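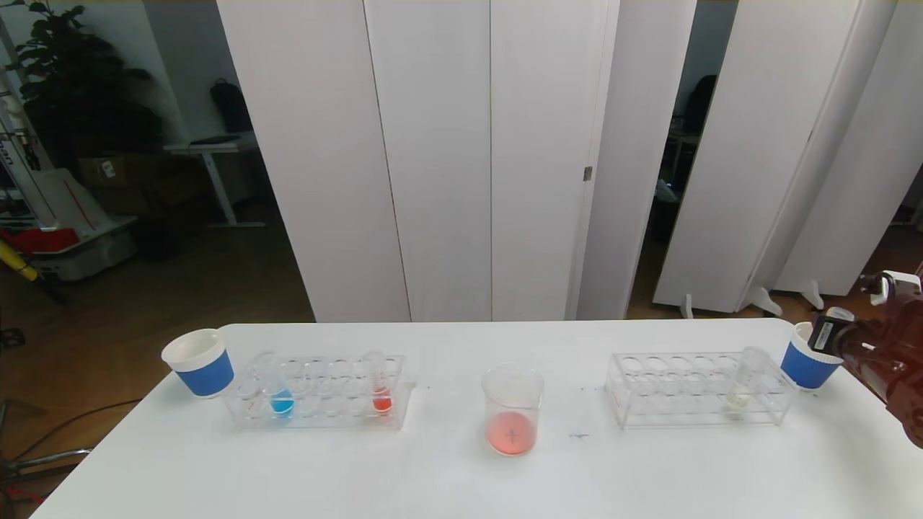

6 min read

Bench and Room Safety Check, Small Demonstrations
Drorkcombe site, front room
Form revised in May, form before that best forgotten
Inspection carried out Jan 13, 2021

How to read the results: OK means OK. FIX means fix it before the next session. WATCH means I let it go this time and wrote it down so that I can be smug later. N/A means the item was written for Londumora, where they have a gas supply and a fume hood and, as a result, opinions.

Section A. The table

A1. Table stands level and does not rock when leaned on.
OK. I leaned on it from three sides with the full weight of my office. It held.

A2. Surface is clean enough that a fresh spill would be noticed.
WATCH. A white top is the right choice for colored liquids and the wrong choice for anyone's pride. There are faint smudges and light scuffs. Smudges come off with a damp cloth. Scuffs don't, so please stop attacking them with the green scouring pad, which makes new ones.

A3. Nothing on the table that isn't part of the setup.
OK for food, phones, keys, mail and gloves with one finger missing, all of which have featured in past reports.

A4. Glassware and tubes kept back from the edge.
OK. The beaker sits in the middle between the two racks, where a beaker ought to sit. The paper cups are out at the ends of the row. See B4 before anyone gets comfortable.

Section B. Containers

B1. Tubes stand in a rack, not in a mug, a pocket or a hand.
OK. Both racks are clear acrylic, and the tubes in them are upright. The racks are mostly empty holes, and I have been asked whether that is wasteful. It is fine. Full racks are how sleeves get wet.

B2. Racks checked for cracks.
OK. Flexed gently, looked at against the window. Clear acrylic hides a crack very well until it is carrying something red. If you find one, the rack goes in the bin. It does not go in the drawer "for spares." That drawer was opened last May and I would like us all to learn from it.

B3. Contents agree with the sheet.
OK. The sheet lists four liquids by color: blue, red-orange, pale yellow, and pinkish red in the beaker. I found the same four. The sheet gives all of them as water and food coloring, and I have taken its word for it, although "pale yellow, nearly clear" is exactly how I would describe a great many things I don't want on my hands. Please write the strength next to each color next time, even if the strength is "three drops."

B4. Disposable cups.
WATCH. Two paper cups with blue sleeves, one at each end. I have no quarrel with paper cups as cups. I do have a quarrel with anything on a lab table that looks as though it came with a muffin. A visitor who sees a coffee cup will treat it as a coffee cup, and one day it will be the visitor with the loud parent. Write NOT FOR DRINKING on the sleeve in marker – large, and on both sides – or buy the plain plastic beakers from Jerkotow that I have been recommending in this same box on this same form for as long as the form has had a box.

B5. Beaker filled to a sensible level.
OK. It is partly filled and can be picked up without a prayer. You can see the dark cross through the bottom of it, so the liquid is clear enough for looking-through work. If the level goes up, the cross gets harder to read and the beaker gets harder to carry, and people will only complain to me about the first.

B6. Chipped rims.
OK. Run your eye round the rim, never your finger. I mention it for the person who tested it with a finger.

Section C. Floor and edges

C1. Clear walking space on all working sides of the table.
OK at the front. Behind the table the panels stand close, so go around the end. Do not go through.

C2. Freestanding panels are stable.
WATCH. The tall white panels make a tidy backdrop and hide most of the room, which I assume is the point. The two angled ones to the right stand on feet, and feet stick out. They did not tip when I pushed at shoulder height. They did move. Turn the feet so they don't reach into the path, and check the small metal hinge or latch on the middle panel whenever the row has been rearranged.

C3. Bags and boxes off the floor.
FIX. A cardboard box is living under the desk, and a black backpack is leaning on the wall close by. I am told both are temporary. The box was also temporary in the last report, in which I called it "recent." Shelf or hooks, please. Hooks were ordered. Hooks have come. Hooks are, I believe, in the box.

C4. Cables.
FIX. One thin dark cable lies in a lazy curve over a dark floor to the side of the table. If you set out to design a trip hazard you would start with those colors. Tape it down, cover it, or run it along the wall. White tape is better than black. The whole idea is that people see it.

C5. Plants.
N/A, but I am going to comment anyway. The large green plant in the corner is in better health than the first aid kit was in May. It should not be watered with leftovers from the beaker, however thrifty that feels.

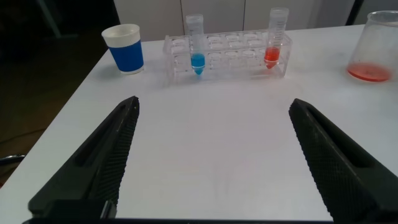 Do tubes need to be emptied between sessions if the contents are only colored water?
Empty and rinse them at the end of each day. Dye stains plastic and leaves a ring in glass, and standing water grows a film by the end of the week. Leave them to dry upside down with any caps off.

Section D. Spills and protection

D1. Paper towels within arm's reach.
OK. A full roll on the windowsill. I measured the distance with my arm, as the form requires.

D2. Spill tray available.
FIX. There is a tray. It is in the kitchen, under the biscuits. Bring back the tray and find the biscuits a home of their own. Both racks and the beaker could stand in one wide tray during filling, and the table would have fewer memories.

D3. Eye protection.
OK. Goggles present in adult and child sizes. Colored water is not going to hurt anyone's eyes much, but the habit has to be in place by the day something else is in the tube, and that day will not send a card. Straps want washing.

D4. Gloves.
OK. One open box, medium. Anyone with hands of another size is presumably expected to keep them in their pockets. Order small and large.

D5. Capping and uncapping.
OK with a note. Where a tube has a cap, it goes on before the rack is moved and comes off only while the tube is standing in the rack. Tubes with pointed bottoms will not stand on a table by themselves. Every new helper tries it. Please tell them first and spare the towels.

D6. Pouring.
WATCH. I was shown a pour from tube to beaker and it was neat enough. It was also done at a stretch across the other rack. Slide the rack closer, then pour. The table is long and there is no prize for reach.

Section E. Paperwork, the real hazard

E1. Previous actions closed.
FIX. Hooks (see C3). Cup marking (see B4). Tray (see D2). The fire door closer was done, and done well, and I want that noted with the same energy I give to everything else.

E2. Stock book up to date.
WATCH. The book says 76 test tubes in the cupboard. It also says 2,354 pipette tips, a figure so exact that I can only think somebody was very unhappy that afternoon. I accept both and have checked neither.

E3. First aid kit in date.
OK. Replaced after the May inspection. The old one contained a bandage in a wrapper I had only seen in films.

E4. Fire extinguisher accessible.
OK. On its bracket by the door and not being used to hold the door open. Progress.

E5. Emergency numbers displayed.
FIX. The card still gives the number for the Marín office, which has moved. I called it. A very polite bakery answered and asked whether I was calling about the order.

Result

Session may go ahead. The FIX items are to be done before visitors come in, and the cable comes first, by some distance. The WATCH items stay open until the next round. If any of them has been settled before then, write it in the margin with your initials. Do not draw a smiley face. The last smiley face was filed in Londumora as an unidentified symbol and I had to attend a call about it.

Comments left on the posted copy

"We wrote on the sleeves but the marker runs when they get wet. Stickers?"
Stickers are fine. Plain ones, please, with words on them. We have dinosaurs left over and I know how this goes.

"Can the panels stay where they are if we turn the feet? It took ages to line them up."
Yes, leave the row alone. It is only the angled pair on the right I'm bothered about.

"The backpack has gone."
Thank you. Gone where?

"Kitchen."
Then it can wait for the kitchen checklist, which runs to 2 pages and starts with a question about bags on counters.

"Hooks were in the box."
Noted. Item C3 stays open until they are on the wall.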